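Chapter 4
Planning and Paying for Handling Equipment

By the end of this chapter you should be able to:
write a short task list before asking for quotations;
separate the price of an arm from the cost of a working station;
set aside money for grippers, spares and staff time.

Most buyers begin with the arm. They compare reach, payload and price, and leave the gripper until the order is nearly placed. Kristaps Tamošiūnaitė, who planned the kitchen trials at Flendamley, worked the other way round. He wrote down the objects first: plates of several colours, a rack with wide slots, pieces of fruit. Only then did he ask Mägi and Gevo for prices.

His list was short, but it changed the budget. A plate is thin at the rim and has to stand on its edge in a slot. An apple is round and lumpy, and bruises if squeezed. A gripper chosen for one may do badly with the other – and a second set of fingers has to be paid for.
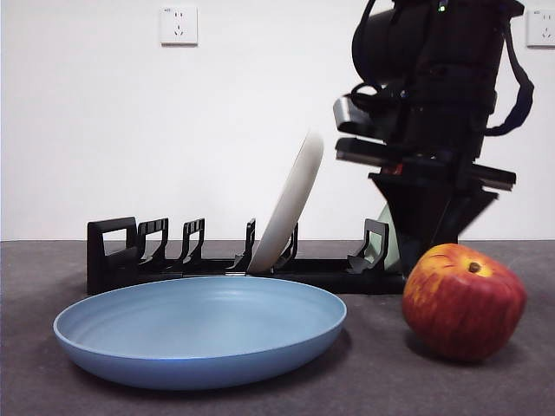
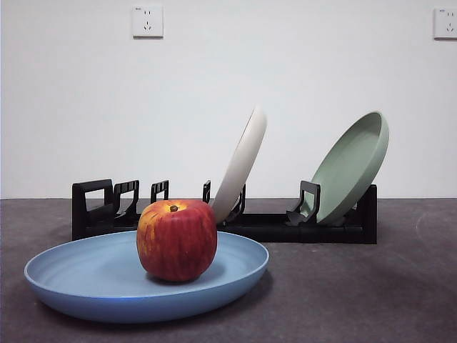 Figure 4.1 Plates, rack and apple at Flendamley. The arm is in view in the first picture only; in the second, the apple is on the blue plate.

The rack is a cheap item, yet it decides how exactly the arm must place each plate. Wider slots allow more error, and a less exact arm costs less to buy. Ask whether the rack can be changed before paying for a better arm.

4.1 The parts of a budget

Table 4.1 sets out the Risano quotation, which Taras Derkach used as a starting point for the second site. It allowed 460 for spare finger pads and 133 for racks and tableware, both in euros. Staff time was entered as 8 days for setting up and 2 for training. The first draft had left out staff time altogether – a common mistake, and we return to it in section 4.3.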